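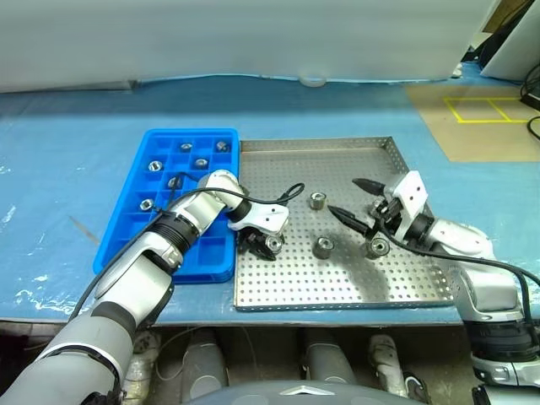

A Place for Every Screw, at a Price

Reading time: 6 min

Search this site Enter keywords Go

Aleksi Salminen wants to know what is in my kitchen drawer. He asks it kindly, the way a dentist asks about flossing, and before I can reply he has opened his laptop to show me a drawer that belongs to one of his customers. It holds screws, hooks, picture wire and the little felt pads that go under chair legs. Each has its own box and each box has a label. The whole thing cost the customer £235, delivery included.

Salminen runs Skedex, which sells sorting systems for household odds and ends. The basic kit is £80. The full one, which comes with an app, printed labels and a year of "refresh advice", is the one he would like me to have. There is a waiting list, he says, and it got longer in November. I ask how long. He says it is healthy.

I should own up to a bias. My own drawer is a disgrace and I have never lost any sleep over it. But I have now spent several weeks in the company of people who sort their small things for pleasure, for money or both, and I came to the subject prepared to be won over. A neat tray of bits does something to the brain. I feel it too. What I doubt is nearly everything that gets said next: that it saves time, that it saves money, that it makes us the sort of people who mend things.

The time argument

The Skedex website says its customers save 35 minutes a week. I asked where the figure came from. Salminen told me it came from a customer survey. The survey, when I was sent it, asked people how much time they felt they saved, and it was sent out with the welcome email, before most of them could have had the boxes open for long. It did not ask how much time they had spent sorting.

That second number matters. I tried the full kit on loan, and the first evening went entirely on screws. They have to be split by length, then by head, then by thread, and then you meet the ones that came with a flat-pack bookcase and fit nothing else on earth. The app wanted a photograph of each kind. It thought a curtain hook was a fish hook. By bedtime I had a beautiful top layer and a carrier bag of things I had decided to deal with later, and the carrier bag went in the drawer.

How often do I need a screw? A few times a year, if the house behaves. When I do, I tip the lot out on a newspaper and poke about until I find one, swearing a little. It takes as long as the kettle. I can't make the sums come out in favour of the boxes, and I have tried being generous.

What the shop knew

Waltraud Bauerfeind kept the hardware shop in Clellow until she sold the lease, and she still has the cabinet that stood behind the counter. It takes up most of a wall in her back room. The drawers are narrow and deep, and on the front of each one is wired a sample of what was inside.

I had expected her to be on the side of the sorters. She is, but only for shops.

"I had people asking all day long for one washer," she said. "So of course I knew where the washers were. You don't have people asking you all day long for a washer."

Her view is that the sorted drawer at home has taken the place of the shop, and is a poor swap. People used to come in with a broken part in a hanky and she would find its match and charge them pennies. Now they buy a mixed pack online because nobody will sell them one, they use one, and they are left with the rest. The rest is what Skedex is for. She has looked at the website. She thought the boxes were well made and that the price was a cheek.

She was less kind about Falolia, a rival range in pale green card that has been all over the home magazines. "Card," she said. "For oily things."

I put this to Falolia and was told that the boxes are meant for clean items, and that a wipeable liner is sold separately.

The mending argument

The grander claim is that order leads to repair. If you know where the bits are, the thinking goes, you will fix the toaster. I have heard this from Salminen, from two people who run sorting workshops, and from a woman in the Bach Road community hall who told me that she had not thrown out a single appliance since she labelled her fuses.

I believe her about the appliances. I am less sure about the labels. She had also done an evening course in basic electrics, and her brother is a plumber with a van full of tools. The others at the hall, at a session which cost £60 a head, had brought along jars and tins from home and were learning to divide them up. It was a happy evening. There was cake. The tutor talked very well about the care that our grandparents took of string. I asked the people at my table what they had last repaired, and got a long pause, then a story about a gate.

What stops most of us mending a toaster is that the toaster is held shut with an odd screw that our driver won't turn, and that the part inside can't be bought, and that a new one costs less than a takeaway. A box of sorted nuts is no help with any of that. It may even do harm, if it lets us feel handy while the broken kettle goes to the tip. Salminen did not care for this line of questioning. He said that habits have to start somewhere and that I seemed determined to be difficult about a drawer.

He may have a point. Plenty of hobbies cost more than this one and leave more mess. If his firm sold the boxes as a pleasant way to spend a wet afternoon I would have no quarrel with it, and might buy the small kit. A man in Clellow who sorts his late father's tobacco tins full of fixings told me that he has no plans to use any of them. He likes the sound they make going into the compartments. He bought his trays second-hand and thinks the app is for idiots.

I sent the loan kit back last month. The courier's form asked me to confirm that all parts were included, and one of the dividers was missing. I have been charged for it. I expect it is in the drawer.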